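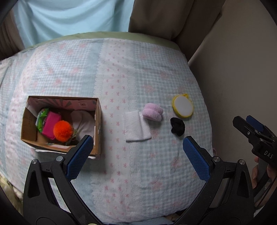 Posted by tarn_offset, 2024-05-25, in Handheld Grippers and Capture Kits

Subject: Lakico two-handed kit, notes after 37 hours

We bought the Lakico pair for household sorting work and have now logged 37 hours on it. The picture is from the box-and-bed task: small soft goods, one open carton, one patterned sheet. Posting because the product page says very little about fabric.

Jaw travel is fine for anything in that carton. The pouch and the crinkly green package are easy picks. The pompom is easy to grab and hard to place, as the fibers hang on the pad texture after the jaws open. The folded waffle cloth takes two hands if you want the fold to survive. The flat round piece with the yellow border is the worst item in the set. Lying flat on a mattress it gives the pads no edge to get under, and pushing down only sinks the sheet. We go for the loop.

Pads: the blue ones with the fine grid. Grip on cotton is good. They pick up lint and want a wipe with a damp cloth every session.

Linkage: no play at the pivots so far. Trigger force is higher than I would like. My hand is tired after 200 picks.

Price was 660 for the pair with one spare pad set. Mustuslow had it in stock, Pradatdale quoted July.

----

kelp_ratchet wrote:

What are you using for the wrist view? The corners are very dark. If that is the stock lens you are losing usable image there.

----

tarn_offset wrote:

Stock lens. The dark corners are constant, so we mask them. Everything between the pads is well inside the clear area.

----

mill9 wrote:

I disagree on the pads. We ran the same blue texture on knit fabric and it left pulls. The stepped lower edge is what catches. For anything with loose yarn I would not call grip "good," I would call it too aggressive. We went to the smooth silicone set and have had no damage.

----

tarn_offset wrote:

> We ran the same blue texture on knit fabric and it left pulls.

Different goods. We have no knits in this set. On woven cotton and the plush roll I have seen no pulls. I tried smooth silicone on the sheet itself and it slid until I squeezed hard enough to bunch the material.

----

kelp_ratchet wrote:

Both of you can be right. Smooth for knits, grid for woven. The kit should ship with both at 660.

----

orrery_b wrote:

Has anyone compared this with the Rai kit? Their listing claims a lighter trigger and a life of 2000 cycles on the return spring, which sounds low to me. At 200 picks a session that is ten sessions.

----

mill9 wrote:

I have the Rai. The trigger is lighter, yes. Closing force is lower too, so you give back what you gained. It will hold a scrunchie all day. A thick folded towel creeps out of the jaws when you lift it by a corner. My spring is still the original and well past the listed figure, so I read that number as conservative.

----

orrery_b wrote:

Thanks. Mostly light items here, so the Rai stays on the list. How does either one handle a carton wall? My operators keep hitting the rim on the way in.

----

tarn_offset wrote:

Come in from above with the jaws half open. Fully open, the linkage is wider than you think and the outer bars touch before the tips do. In the picture the left tip is right over the near corner of the carton, and from that position you have to lift before you go in. We also moved the carton to one side of the bed and kept the middle clear for placing. That cut rim contact more than any coaching did.

----

kelp_ratchet wrote:

Does the soft surface bother your tracking? On a foam mat we had the targets shift whenever someone leaned on it.

----

tarn_offset wrote:

Some. Small items roll toward whoever has a knee on the mattress. The rule here is to stand. A busy print has been no trouble for tracking. A plain white sheet gave us more dropouts.

----

mill9 wrote:

Did the plain sheet have the same lighting? I would not blame the print or credit it without that.

----

tarn_offset wrote:

No, different room. Fair point. I will rerun it with both sheets on one bed and post the dropout counts in this thread. Trigger force measurements too if the scale turns up.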